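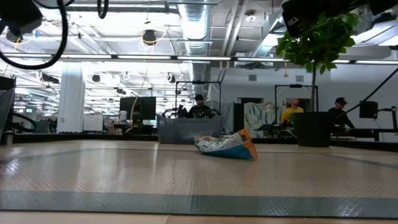

How do you keep an opened bag of crisps from going soft at work?

Asked on a Monday, 4 replies, 1416 views

I'm forever folding the top of my crisp bag over, leaving it on its side on the worktop and coming back to sad, bendy crisps. The fold never stays put! It springs open the second I let go, and by mid-afternoon the whole lot tastes of nothing. We've got a big open room with the heating on most of the year (even in June, don't ask) and no kitchen on our floor, so I can't just bung them in a cupboard. I've tried a bulldog clip but it tore the bag. I don't want to carry a massive tub in on the bus either. What does everyone else do?

Answers

Best answer (chosen by asker)

Squeeze the air out first, that's the bit most people skip. Lay the bag flat, push everything gently down to the bottom and smooth the empty part with the side of your hand. Then fold both top corners in towards the middle so you get a point, like the start of a paper aeroplane, and roll the point down 4 or 5 times, nice and tight. Now the fiddly part: hold the roll, tuck your thumbs into the corner pockets at the back and flip them over the roll. It grips itself, no clip needed. It took me a few bags to get the hang of it and I did crush a fair few crisps on the way, but I do it without thinking now. It won't work if the bag is nearly full, you need a good bit of empty bag to roll. Eat some more, I suppose!

Second answer

I use the Cloline clips, the long flat ones. They go right across the bag so they don't rip it the way a bulldog clip does. Mine came from Hollenstein by the station and I've had them ages. Only moan is that the small size is useless on anything bigger than a 200 g bag, so get the long ones. The Vana ones look the same but the hinge went on mine within a week.

Third answer

just buy the little bags

Comment from asker: tried the rolling thing at lunch and got it on the third go, thank you!! Might get the clips for the cereal at home as well.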